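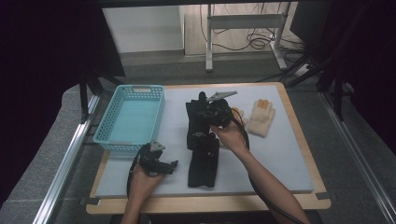

I rebuilt the hand-held grippers again this week, mostly to sort out the cables. The test is laundry: two black fabric items and a pair of cream gloves on the mat, with the turquoise basket at the upper left to fill. The black cable on the right one still loops wide of my hand before it follows the forearm down. I want it shorter — 200 mm would do it.

Itzel Tapia is printing new cable clips at Wurnbridge. I asked for eight. The jaws stay as they are until August.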